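Skaden Office Suites — Monthly Room Check
Room 14, January

Exits and walkways
Door opens fully, path clear — OK

Cables
Black cables looped on the floor near the equipment rack. Needs a cover strip or ties — ACTION, ticket 833

Desks
Standing desk steady at full height — OK
Cup and small bottle on the same desk as the keyboards. Move drinks to the side shelf — ACTION

Wood tabletop
No splinters or sticky spots — OK

Cleaning cloths
Blue microfiber towel fraying a little at one corner, loose fibers along the edge. Fine for dusting, keep it off the screens — COMMENT
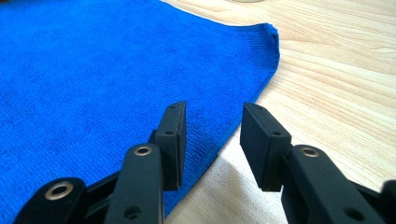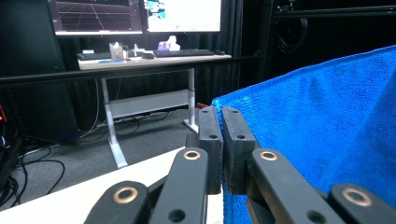 Spray bottles
Renuvo surface cleaner labeled and capped — OK
2 bottles past their date, thrown out — DONE

Still open from last check: 3 replacement cloths on order from Van Acker. Recheck the cables before the room is booked again.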